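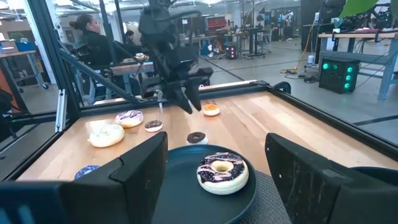

Kitchen diary

January 21, 2025

Doughnuts! Proper yeast ones, at last, and I'm writing this with sugar in the creases of my knuckles even though I've washed my hands three times.

I've been promising myself a go at these since April, when Fumiko Takagi brought a tray of them to the street lunch and I ate one standing at the letterbox and then went back for another before I'd finished chewing. I asked for the recipe on the spot. She wrote it on the back of an envelope and I lost the envelope, of course, and then found it last week inside the big atlas, flat as a leaf. So that settled it. Up at half past five this morning to beat the heat, all the windows open, magpies going off in the gum next door and the kitchen still cool enough to work butter.

Her recipe is 500 grams of flour and what looked like a lot of egg. I stood there with the envelope held up to the light trying to work out if the milk was 135 or 185 (her threes and eights are twins). Went with 135 and I'm so glad I did, because the dough was already soft enough to pour off the bench. It stuck to everything. It stuck to the scraper, the tap, my watch. I nearly threw more flour at it, and then remembered Omolara Jibrin telling me years ago, over her brioche, to walk away from a sticky dough for ten minutes and come back in a better mood. I hung out a load of towels. When I came back it had pulled itself together and I could knead it without swearing.

Oh, the feel of it though, once the butter was in! Like an earlobe. I kept poking it and watching the dent fill in. First rise took an hour and a quarter, which is quick, but it was 29 degrees on the back step by then and climbing. I did the crossword and got stuck on the bottom left corner, still am.

Now the cutting. I don't own a doughnut cutter and I refuse to buy one for something I may make twice a year, so it was a water glass for the outside and the lid of the vanilla bottle for the middle. The lid works beautifully if you flour it each time. The glass less so, it traps air and the ring comes up with it like a sucker. Next time I'll use an egg ring. I cut a little square of baking paper for each one so I could lower it into the oil, paper and all, and not squash it on the way. That was on Fumiko's envelope too, underlined twice, and she is right, it's the whole trick. The two I tried to pick up with my fingers went in oval and came out looking like slippers.

Oil. I was nervous about the oil. Mum burnt her wrist on a chip pan when I was six and I've been a baker and not a fryer ever since, always the oven, never the pot. But I did it sensibly, deep heavy pot on the back burner, thermometer clipped on, lid within reach, phone in the other room. The first one went in at the wrong moment, much too hot, and was brown as a boot in seconds and raw in the middle. After that I turned it down and waited, and waited, and the next pair puffed up and bobbed about with that pale stripe round the waist. I shouted. I really did shout, and the dog came in to see.
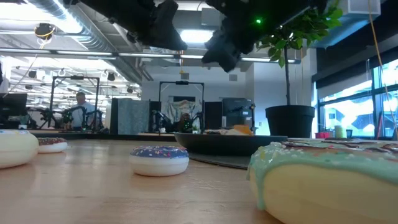
Toy donuts, the mint-green one up close.

Icing I could have gone on with all day. I had grand ideas about colours. Chocolate first, cocoa and icing sugar and a knob of butter, loosened with milk until it ran off the spoon in a ribbon. Then pink, from three raspberries pushed through the tea strainer, which gave the prettiest colour I've ever had out of anything that didn't come in a bottle. Then green, and green was a disaster. I wanted a soft minty shade and added one drop too many, so we have four doughnuts the colour of the oval in winter. They taste lovely. Peppermint essence is strong stuff and I was careful with that part at least.

Things I want to remember about icing them:
Let them go completely cold. The first two I dipped warm and it all slid off onto the rack.
Dip, lift, twist, turn over. Don't fuss with a knife.
Sprinkles go on straight away, before the skin forms. By the time I'd found the jar for the second batch they just bounced.
Drizzle with a teaspoon from higher than feels right.

The holes! I fried the holes as well and rolled them in cinnamon sugar and had them with my tea at ten o'clock, for breakfast really. I think I liked them better than the rings. Crisp all the way round and gone in one bite. Could you do a whole batch of just holes? I can't see why not.

Mawar Liew came by at eleven to return the ladder and stayed until nearly one. She had a chocolate, then half a pink, then the other half of the pink. She says her grandmother made a sort with sweet potato in the dough, fried the same way, with a crackly sugar shell, and she's going to ring her aunty and ask. I would love that. I gave her a plate to take home and told her not to bring the plate back with anything on it, which she will ignore.

I took a bagful over to Nkechi Etim in the afternoon too, and her boys were under the sprinkler and ate them dripping wet. The little one asked if I had made them in a machine. The older one wanted to know why his was oval. (A slipper. I had hoped to sneak it past.)

It was too hot for dinner by then. Cold chicken, a tomato, a bit of bread. Washed the pot twice, strained the oil through a cloth into the tin, and mopped the floor, which had a sheen on it I didn't care for. The house still smells like a show day. I've left the fan going in the hallway and I sort of hope it doesn't all go.

For next time — a little nutmeg in the dough, 300 grams of icing sugar and no more (I have a bowl of pink left over and nowhere to put it), and the overnight rise in the fridge that Omolara swears by, so the frying can be done by seven. And an egg ring. And I want to try jam ones, with the long nozzle, if I can find which drawer I put it in when I tidied.

Rang Fumiko to tell her. She asked about the milk straight off, and it was 135, I got it right. She's coming on the weekend for the crossword and whatever's left in the freezer. Must buy lemons and more flour, and give the ladder a wipe before it goes back in the shed.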